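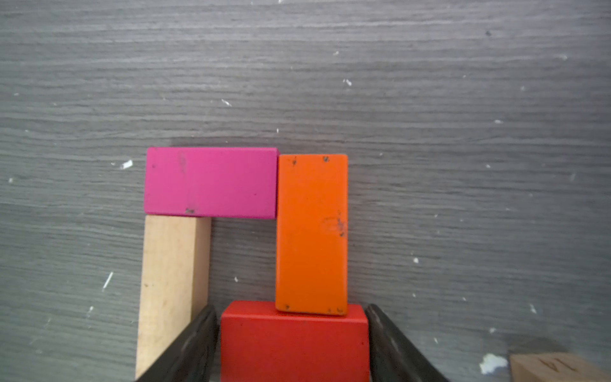
Srour is the yearly bread supper kept by families from the old valley town of Irkilis, and by a good many of their grandchildren over here, me included. It falls on one evening in June, it centers on a braided loaf with anise seed, and it has a longer history than my own family ever gave it credit for. I've been adding to this entry for a while now, so if it reads half like a reference page and half like me talking in my kitchen, well, it's both!

Name

My grandmother used the word for the supper, the loaf and the cloth the loaf is wrapped in, which made shopping lists confusing. Older speakers mostly mean the loaf. Rania Karam, who collected recipes from the Irkilis families for years and very kindly let me read her notebooks, thinks the supper took its name from the bread and the cloth got swept along later. She spells it with one r in the middle, I've seen two, and my uncle insists on a final e that I have never found anywhere else.

History

The earliest mention Rania found is in a household account from 1701, where somebody paid for anise, honey and "the children's supper." That's the whole entry, and I have thought about it far more than a person should. By my great-grandmother's time it was a neighborhood affair. Doors stayed open, and kids went from house to house tearing off the end of each loaf (the end is the best part, and I will fight my brother for it).

The families who settled in Himstead brought it along, but the open doors didn't survive the first winters of apartment living, and it moved indoors and got smaller. Dalal Awad remembers her parents keeping it with just the four of them and a radio. It picked up again when her generation had babies of their own and wanted something that was theirs. The church hall supper in Himstead now feeds 200 people, and you'd better get there early if you want a seat by the window.

The loaf

Three strands, never four, though my cousin's husband makes four and it tastes fine. The dough is on the wet side, with milk, a little oil, honey and a spoonful of crushed anise. It rises for 90 minutes under its cloth and then gets brushed with egg. Some families press a whole walnut into the fattest part of the braid, and whoever gets it says the first blessing. We never did the walnut, because of my sister's allergy, so we use a dried apricot. The little ones pick it out right away, in full view of everybody.

Alongside come white cheese, cucumbers, olives and a thick lentil soup. Coffee for the adults, warm milk with cinnamon for the kids.

Songs and languages

This is the part I care most about, raising two kids who answer me in English no matter what I say to them. The supper has one song, with verses that go around the table, and each person is supposed to add a line. In our house that means some lines come in Arabic, some in English, and one year a whole verse about a garbage truck. Omar Daher, who teaches the Saturday children's class in Himstead, tells parents to let all of it count. I used to correct my daughter's endings and she stopped singing for a year. Now I keep my mouth shut and she sings louder than anyone.

The tune varies. The slow version is the one from Irkilis, and the quick one with clapping seems to have started over here. My mother finds the clapping tacky. She claps.

Mixed tables

Lots of families keep Srour next to something else these days. Gion Zwahlen married into the Awads and brings a nut tart from his side, and it has become so expected that there was real sulking the year he had the flu. Our neighbor Khoa Trịnh came once with his boys and a pot of rice porridge and has been on the list ever since. I don't know what my grandmother would have made of that. She'd have eaten two bowls, probably.

Related customs

A smaller winter supper, called Okance, uses the same dough rolled flat and baked with onions. It has no song and fewer rules. I haven't managed to find much on where it comes from, and I'd love to hear from anyone whose family still makes it.

Last updated 2022-04-13

Comments

Layla: We did the walnut! My dad hid his in his cheek every year so he could give it to one of us.

breadandboys: Can I swap the anise for fennel? My oldest hates licorice anything.

Joanne K.: My mother-in-law makes the onion one at New Year. I'll ask her for the recipe and send it to you.

We use cookies to remember your settings and see which pages get read. By staying on this site you agree to our use of cookies. Accept | Manage settings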